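Melahat Kocabaş had already put the kettle on when I got there, and before I had my coat off she was telling me about her grandmother's letters. There were 1,943 of them in the end, she said, all kept in flour sacks under a bed, and most of them about nothing much. Somebody's cough. The price of onions. A cousin who married badly and then, to everyone's surprise, rather well.

"People apologize to me for how dull their family letters are," she said, pouring. "I tell them, please, bring me the dull ones! The onions are what I want."

She has been teaching her evening class on letter writing for seven years now, Tuesday nights above the Komenik bakery, where the whole room smells of rye by the time they finish. It began with two students, one of whom was Simão Pacheco, a retired bus driver who had lost touch with his brother and wanted help with the first line. He never left. These days he sets out the chairs and reads the best bits aloud.

I asked her whether it was hard to get people to sit down and write when a message takes a few seconds.
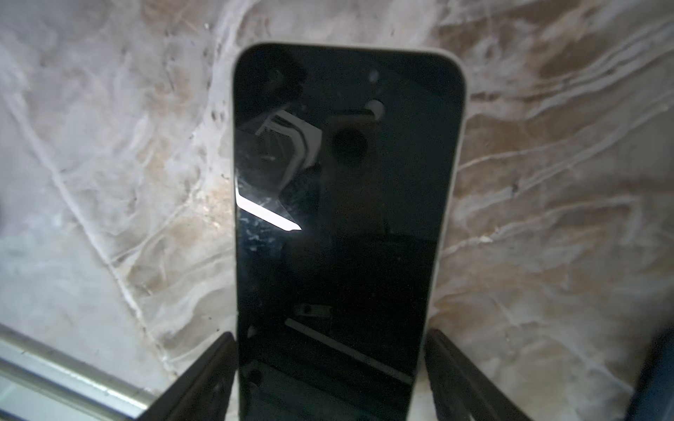 "Oh, I text my daughter all day long," she said, laughing. "I'm no saint about it. But I couldn't tell you one thing I texted her last March. I can tell you what I wrote her when she moved away, because she read it back to me over the phone and we both cried like fools."

Her advice to beginners is very plain. Start with where you are sitting. Say what you ate. Don't save up for big news, and don't copy it out neatly, because the crossed-out words are half the fun for whoever gets it.

Simão, who had come in partway through with a bag of rolls, wanted it on the record that his brother took five weeks to answer that first letter. "I checked the box every morning," he said. "My wife thought I'd gone soft. Then it came, and it was all about his knees!" He still has it, folded in his wallet.

The class starts up again in the fall, and Melahat is hoping for a few younger faces this time. She'll bring the paper and the stamps. You'll need your own pen, she says, and somebody's address.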